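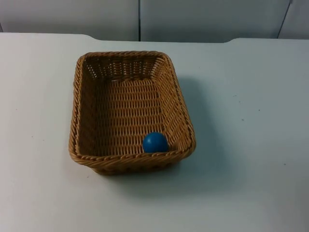 Blue ball in the wicker basket, right up against the front wall.

Filed under: Pick and Place > Grip Faults & Safety Stops

Arm trips its force limit when the ball is against the basket wall

Posted by Tsion Tufa

Hi all! I've been having a great time with a two-arm tabletop setup, and the job that's got me stuck is a simple one: reach into a basket, take out a ball, set it on the table. It runs beautifully until the ball ends up against the front wall, like in the photo. Then the right arm comes down, one finger lands on the braided rim, and the whole thing goes into a protective stop with the wrist still pushing down. On Sunday it pushed hard enough to drag the basket before it quit, which gave me a real scare because I had my hand near the table.

I went back through my log and 926 of the tries so far ended in a stop, out of nearly 3,000. The ones I checked all had the ball near a wall. The controller is a Brimell and the force limit is set to 20 newtons. Should I raise the limit so it can push past the rim? I'd love to keep the basket — a flat tray feels like cheating!

Posted by Lindiwe Ntuli

Please don't raise the limit! That stop is doing its job, and it's a good sign that it fires. If anything I'd bring it down while you sort this out, and keep your hands off the table whenever the arms have power, even when they look parked.

What I think is going wrong is the approach. If you come straight down with the fingers opening front to back, one of them needs to fit between the ball and the wall, and there's no room for it. I had the very same fault with a bread basket and it took me most of September to see it. Two changes fixed it for me:

Turn the wrist 90 degrees so the fingers open along the wall, one on each side of the ball. Your walls slope out toward the rim, so check that the gripper body clears the braid too — mine needed a little tilt toward the middle of the basket.

Then add a slow zone. Once the fingertips are 5 cm above the rim, drop the speed way down and have the arm back off straight up at the first bump. A light touch on wicker is no big deal at that speed.

Corners are harder. I nudge the ball toward the middle with one closed finger first and then grab it. It's so satisfying when it works!

Also, do you tape the basket down? If it slid on Sunday, your saved basket position was wrong for every try after that until you reset it.

Posted by Joubert

had this on a Datwood arm, new fingertips helped. thinner ones. didn't touch anything else

Posted by Tsion Tufa

Not taped, no, and I never thought about the saved position! I'm going to turn the wrist first and leave the limit alone. Thank you both, I'll post the new numbers when I have them.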